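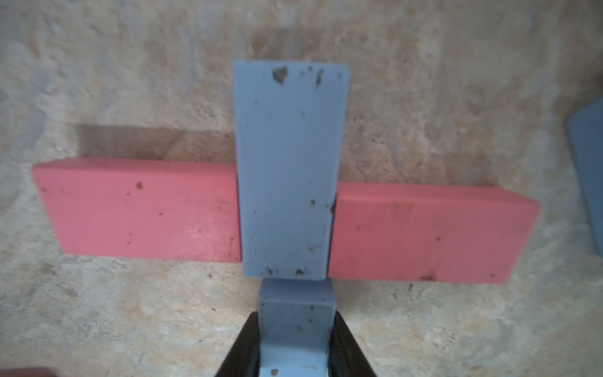 Vukeck Roster support
Ticket: Auto-assign keeps sorting banquet staff the same way
Status: Open, waiting on customer
Opened by: Yurani Rivadeneyra, Ullimholm

We run banquets and a dining room. Since we moved to Vukeck in February the auto-assign has put nearly all of our Black and Latino staff on tray service and clearing, and nearly all of our white staff on host stand and bar. Our servers brought this to me, and they are right. I pulled the sheets for the last eight weeks and it is the same every time, including for people who have bar training on file. I have been fixing it by hand before each event. Guests have started to comment on it too.

I need to know what the tool is looking at. We don't enter race anywhere.

Things I already tried:

1. Cleared the saved template and built a new one. Same result.

2. Turned off "Prefer past role." A little better for the dining room, no change for banquets.

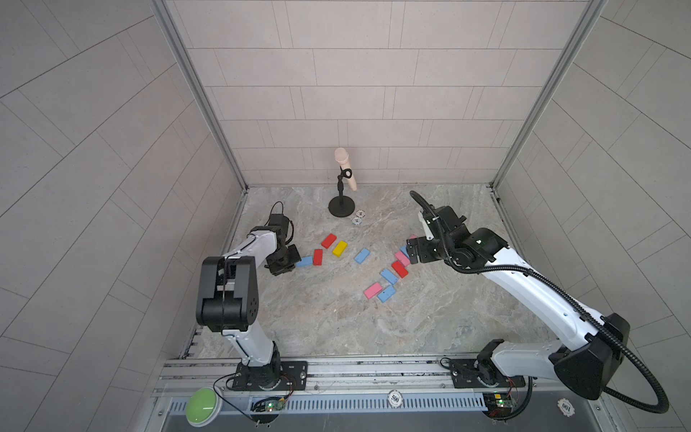

3. Removed staff photos from profiles, in case that mattered. No change.

4. Ran a test event with 2000 covers so that everyone would get a shift. Host stand and bar filled up with the same names as before.

Replies

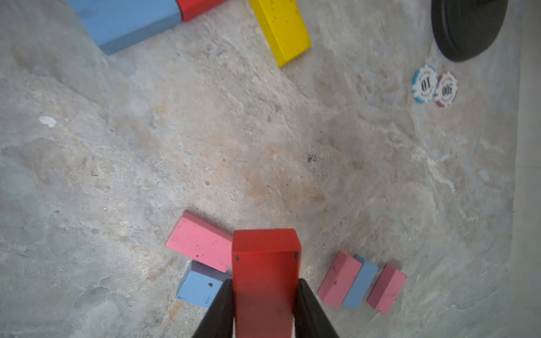
Dewanti Lumenta, Vukeck Support
Friday, June 8, 2018, reply 2

Thank you for the sheets. Photos are not read by auto-assign. Two things are:

The "guest-facing fit" score. It was imported from your old system, Skindudard, where managers typed it in by hand. Banquets use this score even when "Prefer past role" is off, so that explains step 2. On your account the low scores line up closely with the staff you listed.

Home zip code. It is used for late shifts, but it also breaks ties on early ones. That part is our fault and I have passed it to Bram Meijer on the product side.

To take the score out: Settings, Roles, Imported fields, set weight to 0, save, then rebuild the template. Rebuilding matters -- old templates keep the old weight. Please export the scores before you change anything. Your HR people may want to see who entered them. 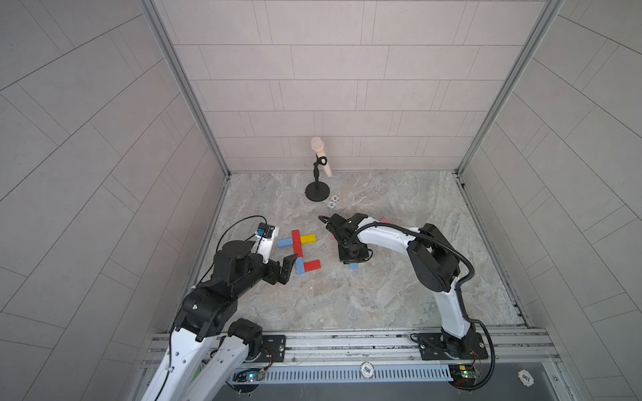
Microphone on its stand, with two poker chips by the base

Yurani Rivadeneyra
Reply 3

Weight is at 0 and the template is rebuilt. Bar looks different now. Host stand still has two shifts I would question, both early ones, so I assume that is the zip code. Export went to Lieven Van Acker in HR. Please keep this open until the zip code part is fixed -- I don't want to go back to checking every sheet by hand.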